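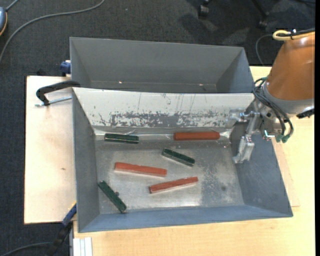 Green and orange-red blocks in a grey metal bin.

Ticket 39
Product: Vorko launch monitor, indoor mode
App: Grunum
Opened: 2021-04-25
Status: Closed by customer, see last entry
Subject: Driver spin reads far too high, everything else looks fine

Customer
I bought the Vorko from the Vestport shop and have used it indoors into a net ever since. Ball speed and launch angle look believable. Spin with the driver does not. It gives me 4000 rpm over and over, with shots that feel nothing like each other. I hit one low off the heel and one high off the toe and got nearly the same figure for both. I don't believe any ball flies like that and I don't believe the monitor has measured it.

I took the same driver to the bay at Vestport, same balls out of my own bag, and their unit had me at 3000. My swing is not good but it isn't that changeable in one afternoon.

Please don't tell me to restart it. I have restarted it.

Support
Thank you for getting in touch. High spin readings indoors are nearly always a setup matter. Please check the following and tell us what you find:

The unit is level, front to back as well as side to side.
The ball is placed inside the marked hitting zone.
The ball type in the Grunum app matches the ball you are playing.
The firmware is up to date.

Once these have been checked, please do a full restart.

Customer
Level: yes, checked with a spirit level on the floor and again on top of the unit.
Hitting zone: yes, or it wouldn't pick the shot up at all.
Ball type: the menu offers "Premium", "Distance" and "Range". Mine are the middle-priced ones. I tried all three settings and the spin went up and down by so little that I wonder what the menu is for.
Firmware: the app says it is up to date. It said that before the last update as well.
Restart: done. 4000.

Support
Thank you. Could you confirm whether you are using the metallic stickers on the ball? Without a sticker the unit calculates spin from the other readings in certain indoor conditions.

Customer
So it's a guess. The box says "measured spin" and has a picture of a spinning ball on it. The word "calculates" is nowhere on the box. I've looked on all the sides.

No, I wasn't using stickers, because there were none in the box and the quick start sheet doesn't mention them. How do I tell in the app which shots were measured and which were calculated?

Support
In Grunum, open a session, tap a shot and scroll to the foot of the page. A calculated value is shown in italics. We have asked for stickers to be sent to you free of charge.

We would also ask you to check the distance from the ball to the net. A short flight leaves the unit with less to work with.

Customer
Italics. On a phone, propped against a bucket, in a garage. I've looked, and every driver spin number I have is in italics. So are most of the irons. The wedges are a mixture.

The net is at the distance given in your manual. I measured it when I put it up and again just now. I could move it back a little if I move the freezer.

Customer
Stickers came. Notes from tonight, driver only, same club and balls as before.

First lot, no sticker: 4000 again, in italics.
Second lot, sticker facing the unit: lower, no italics, and for the first time the numbers moved about from shot to shot as I would expect. The heel shot spun more than the good one.
Third lot, sticker facing up: back in italics for half of them.

It is better, I'll give you that. But the stickered shots still come out 700 rpm above what I got at Vestport. I'm aware the shop unit could be the wrong one. I have no reason to trust either of them at this point.

Support
Thank you for such careful testing. The sticker should face the target side at a slight angle towards the unit. We can see from your uploaded sessions that the club is set to "Driver, standard". Could you confirm the make and loft? Spin can also be affected by the strike, and by tees of differing height.

Customer
It's a Benítez driver. I don't see why loft matters if the spin is being measured. If it's measured it's measured. If the app needs to know what I'm holding before it can tell me what the ball did, then we're back to guessing.

Tee height: same rubber tee in the mat for every shot, here and in the shop. I took it with me.

Support
You are right that the loft setting is not used for measured spin. It is used only for the calculated value. We apologise for the confusing question.

Our technical team has looked at your sessions. The tilt sensor reports the unit as level, but the launch angle on your stickered shots is also a little higher than we would expect. This can happen when the tilt sensor needs to be zeroed. Steps:

1. Put the unit on a hard, flat surface that you have checked with a spirit level. Carpet and hitting mats are too soft.
2. In Grunum, go to Device, then Sensors, then Zero Tilt.
3. Leave it alone until the light stops blinking.
4. Put it back in its usual place and check the level in the app.

Customer
I asked about level in my first reply and was told nothing about a tilt sensor that could be wrong. The menu you describe is hidden until you switch on "Advanced", for anyone else who ends up reading this.

Did it on the concrete. The light blinked for a good deal longer than I had patience for. Afterwards the app said the unit was leaning back in the spot where it had been "level" before. I shimmed the back foot until it was happy.

Driver, stickers on, facing as you said: just over 3000, and plain type all the way down the page. Launch angle has dropped a touch too.

I'm leaving this open. It may be luck, and one good session doesn't prove much.

Support
That is good to hear. We will keep the ticket open. Please let us know how the next sessions go.

Customer
Several sessions on, driver spin is still sensible with a sticker and still nonsense without. So the tilt was one fault and the missing stickers another, and only one of them is the kind of thing I could have found for myself. I have asked the shop whether they zero theirs. They weren't sure.

Two things I would like passed on. Put stickers in the box. And make calculated numbers grey, or put a star by them, anything but italics.

Close it. If the August update undoes the tilt setting I'll be back under the same number.

Support
Both suggestions have been passed to the Grunum app team. We can't promise a date. Ticket closed at customer's request.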